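Vuvasow para reformas: un mes dibujando mi piso antes de tirar un tabique

Publicado el 29/05/2026

Llevo años desconfiando de los programas de interiorismo para aficionados. Todos prometen que vas a ver tu casa terminada antes de gastar un euro y casi todos acaban enseñándote la casa de otro, con tus medidas metidas a martillazos. Vuvasow se vende con esa misma promesa, así que pagué la licencia anual (90 euros, sin descuento ni favores de la marca) y lo usé para preparar la reforma de la cocina y del cuarto que hace de despacho.

Empiezo por lo que funciona. Dibujar la planta es rápido. Se marcan las esquinas, se escriben las medidas y el programa cierra el contorno sin protestar, incluso con las paredes torcidas de un edificio viejo como el mío. Las cotas se leen bien y se pueden imprimir a escala, algo que Brellton, el programa que usaba antes, solo ofrece en la versión cara. También me gustó poder bloquear una pared para no moverla sin querer. Parece una tontería hasta que desplazas un tabique 4 centímetros a las once de la noche y no te enteras hasta el día siguiente.

El catálogo ya es otra historia. Según la ficha del producto hay 1858 objetos. Puede ser, pero muchos son el mismo armario en distintos anchos. En grifería busqué un modelo de pared sencillo y acabé poniendo uno de sobremesa que no se parecía en nada. Las lámparas son correctas. De los electrodomésticos prefiero no hablar: la campana extractora más pequeña ocupa media pared y no se deja reducir.

Con los materiales me pasó algo parecido. Las encimeras tienen buen aspecto de lejos, aunque el veteado de algunas piedras se repite si la pieza es larga. Las maderas de suelo, en cambio, aguantan bien la comparación con una muestra real de tienda, y eso que yo venía dispuesto a criticarlas.
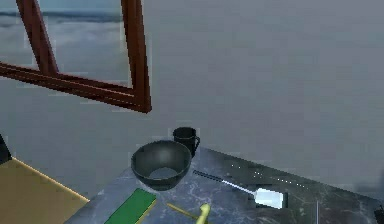
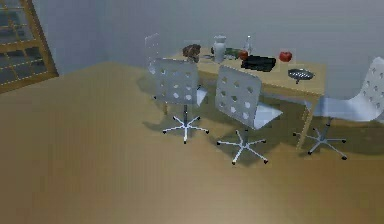 Imágenes generadas por ordenador: en la primera, encimera de mármol gris oscuro; en la segunda, escritorio de madera clara con cuatro sillas giratorias blancas.

El presupuesto automático es, a mi juicio, la peor parte. Vuvasow calcula metros de rodapié, litros de pintura y cajas de suelo. Los metros de rodapié cuadraban con los míos; la pintura no, porque no descuenta las puertas si las has colocado después de pintar la pared. Hay que borrar el color y volver a aplicarlo. Escribí al soporte y me contestaron que lo arreglarían en agosto. Ya veremos.

Los precios orientativos tampoco me sirvieron. Salen de una tarifa interna que no explica de dónde viene, y en mi caso se quedaba muy por debajo de lo que me pidió el primer albañil. Si alguien hace números con esa cifra, se va a llevar un disgusto.

Exportar a otros formatos va a medias. El plano en PDF sale limpio. El archivo que le pasé a la tienda de cocinas, que trabaja con Soliman, se abrió sin las alturas de los muebles altos y tuvieron que medirlo todo otra vez – cosa que, por otro lado, habrían hecho igual.

En cuanto al ordenador, el mío es un portátil corriente y lo mueve sin problemas hasta que el proyecto crece. Con 131 objetos colocados, girar la vista daba tirones. Guarda solo, eso sí, y en todo el mes no perdí nada.

¿Lo recomiendo? Para dibujar la planta y discutir en casa dónde va la mesa, sí, con la boca pequeña. Para decidir colores, me fío más de una muestra pegada a la pared durante una semana. Y para presupuestar, no. Rusonum cuesta menos y su calculadora, aunque fea, descuenta las puertas.

Lo mejor: planta, cotas y bloqueo de paredes.
Lo peor: presupuesto, grifería, exportación incompleta.
Nota: un aprobado justo. No creo que renueve la licencia.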